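New history follows a century of laundry work in Plisley 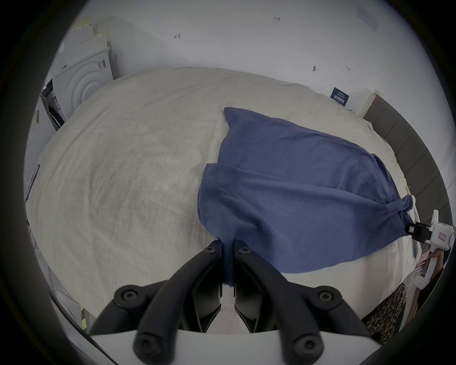
A new book on the steam laundries of Plisley will be published in August, the first full-length study of an industry that once employed more women in the town than any other trade.

The book, from the small academic publisher Vusach, covers the period from the opening of the first commercial laundry on the canal in the 1870s to the closing of the last one in 1974. It draws on wage books, factory inspection reports, court records and 13 interviews recorded with former workers and their children.

Laundry work has often been left out of histories of the region, which have tended to follow the foundries and the railroad. Part of the problem was the records. Most laundries were family businesses that kept few papers, and those that were bought out usually threw away what they had. The largest surviving set belonged to the Lefèvre laundry, which ran for 71 years and supplied hotels and boarding houses as far away as Zustport. Its wage books were found in a bank basement and given to the county archive, where they went uncataloged for more than a decade.

The Lefèvre books list 726 employees by name over the life of the business. All but a few were women. Many started at 14 as shakers, whose job was to pull damp sheets and shirts straight before they went to the ironing machines. A worker who stayed could move up to feeder, then to hand ironer, and in a few cases to head of the packing room. The drivers, the boiler men and the managers were men throughout.

One chapter deals with marriage. The usual account has been that laundry workers left when they married and did not return. The wage books show a different pattern. Women often disappeared from the list for several years and then came back under a new last name, sometimes on part-time hours and nearly always at the starting rate. The author matched names against church and census records to follow these workers over time. More than half of the women who left the Lefèvre laundry between 1900 and 1920 were working there again at a later date.

The book also looks at health. Burns and crushed fingers were common, and inspectors complained over and over about unguarded rollers. Heat was another concern. A state law passed before the First World War limited working hours in laundries, but it made an exception for the summer season, when the hotels in Zustport were full and the Plisley laundries ran until late at night. Inspectors who visited in those months found floors under water and windows painted shut. Fines were small and several owners paid them every year.

There were 5 strikes in the Plisley laundries between 1903 and 1937, according to the book. Four ended within days with no gain for the workers. The longest, in the summer of 1919, lasted 7 weeks and spread to most of the canal district. Strikers asked for a half day on Saturdays, an end to deductions for scorched goods, and fans in the ironing rooms. They won the first two. The fans were put in four years later, after a change of owners.

The 1919 strike was covered at the time mainly as a nuisance to the hotels. Newspapers in Zustport ran stories about guests sleeping on used sheets and paid little attention to the people who washed them. The book makes more use of a set of handwritten strike notices kept by a local church, which list the families receiving food and the amounts given out. These show how much the strike depended on grocers in the canal district, who allowed credit for weeks at a time. Two of the grocers went out of business the following year.

Later chapters cover the decline of the trade. Home washing machines are usually given as the cause, and the book agrees that they took away most of the family business after 1950. But hotel and hospital contracts held up for longer than expected. What ended them was the move by large customers to wash their own linen on site, along with the cost of replacing boilers that in some cases had been running since the 1920s. The Lefèvre building was sold in 1961 and used as a tire warehouse before being torn down. Part of its boundary wall is still standing behind the bus depot.

The interviews make up the final section. The former workers who were recorded had all started after 1940, and they describe a workplace with better pay and shorter hours than the one in the early wage books. They also talk about things the records leave out, such as the songs used to keep time in the folding room, the habit of washing the family's own clothes in the last load before a holiday, and the ranking of the different laundries by the state of their lunchrooms. Several of them did not think of the job as skilled until they had to train someone else to do it.

The research began as a doctoral thesis on women's wages in canal towns. The sections on the strikes and the interviews were added later. Some of the wage tables have been moved to an appendix, which also gives the method used for matching names across the different sources and a list of the laundries known to have operated in the town, with addresses where they could be found.

The county archive has finished cataloging the Lefèvre wage books, and they can be read by appointment. The archive is also asking for photographs, pay slips, union cards or other items connected with the Plisley laundries, especially from the smaller firms on the north side of the canal, for which almost nothing survives. Items can be given or loaned for copying.

A talk on the book will be held at the Plisley public library in September, starting at 6:30 p.m. Entry is free, and copies will be on sale at the door. Recordings of the interviews will be available at the library's local history desk from the same month, except for two that are closed at the request of the families.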